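Household and Workshop Tips
Folding with the two-arm machine: what we learned in our laundry room
2023-10-18

I work in the laundry and mending room of a sports hall in Willthorpe. We wash for the clubs, and a part of the folding is now done by a two-arm folding station that we call Pace. Several readers wrote to me after my page on stain removal and asked how it is to work next to such a machine, and if the tips for folding by hand are still useful. They are very useful. Most of what helps Pace is what also helps a tired person at the end of a shift.

I write only about our own room, where we are 9 people in two shifts. Your room may be different.

Prepare the garment before it comes to the machine

Close every zipper and button. Empty the pockets. Turn the garment right side out, and pull the sleeves out fully with your hand inside, up to the cuff. A sleeve that is half inside the body is the most common reason that Pace stops and waits for one of us.

Shake each piece once, strongly, before you put it down. My mother taught me this for bed sheets, and it works the same for shirts.

Do not put down more than one piece at a time. In the first weeks we made small piles to save walking, and then two shirts were lifted together and folded as one. We had to open them all again.

The surface matters more than the program

We tried a smooth table first. Light fabric slid away when the arm pulled, and the fold was never where it should be. A padded surface with a little grip is better. For home folding I now do the same and put a blanket on the kitchen table.

Brush the surface at the start of each shift. Lint collects there, and on a red or black shirt you see every hair. A damp rubber glove takes it off faster than a lint roller.

Begin with the sleeves

Jerseys are difficult because the body and the sleeves often have different weight and stretch. Take the sleeve first, by the open end, and lay it flat before you touch the hem.

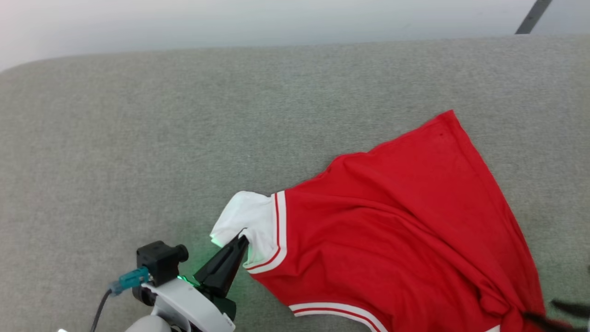 When the sleeve is straight, smooth the shoulder seam with the flat hand from the neck outward. Only after this should you fold the side in. If the seam is twisted, the whole shirt will look twisted on the shelf, and no pressing from above will repair it. With Pace we let it try the sleeve two times. After the second time a person does it. To wait for a third try takes longer than to do it by hand.

For slippery sports fabric, fold in thirds and roll loosely from the bottom. Cotton can be folded flat and stacked.

What changed for us

In March, before the machine, folding was the work of the whole afternoon. Nearly every one of us had pain in the neck or the wrists. Now one person stays near Pace, feeds it and checks the result, and the others do mending, sorting and the counter. I sew more than I did in ten years, and I am glad of it.

Not everything is better. The person near the machine must pay attention all the time but moves very little, and this is tiring in another way. We change places every hour now. At the beginning we did not, and two colleagues asked not to be put there again. I would advise any workplace to write the changing of places into the plan from the first day.

We also talk less. Folding at one big table was the time when we heard the news of each other. We now take the coffee break all together, with both arms stopped, and I think this should be protected.

The older colleagues were afraid for their hours. The hours stayed, but the work inside them became different, and some needed lessons in machine sewing. If your employer brings in something similar, ask early who pays for the lessons and if they are in paid time. Ours were, after we asked.

Small habits that save trouble

Keep a basket for "too hard": straps, hoods, anything with long cords. Do these by hand at the end of the shift.

Wipe the gripper tips with a dry cloth before the shift. Fabric softener leaves a film, and then thin cloth slips out. We have stopped using softener for jerseys completely, and they also dry faster.

Stay out of the reach of the arms while they are moving, also when you only want to straighten one small corner. Press pause first. Long sleeves and lanyards stay away from the station.

Write down each stop in a notebook, with the kind of garment. Our notebook has 673 lines, and when we read it together we saw that most of the trouble came from hooded tops. They now go directly to the hand table.

Label the shelves by club and not by size. Ekico shirts run small and Lekent shirts run large, so the size on the label told us little anyway.

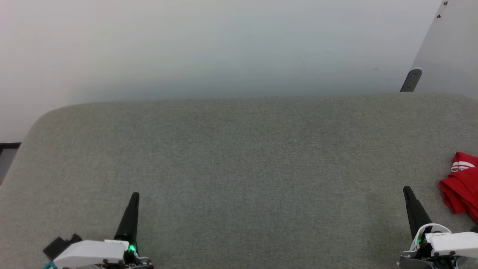 Can a new colleague learn the station without knowing how to fold by hand?

In our room we do not allow it. Each new person folds by hand for the first 16 shifts, and only then works next to Pace. A person who has never folded a jersey well does not see when the machine has folded it badly, and the customer sees it later at the counter.

Next month I will write about mending torn hems on stretch fabric, with the needle sizes that I use and a simple stitch for those who have only a basic sewing machine.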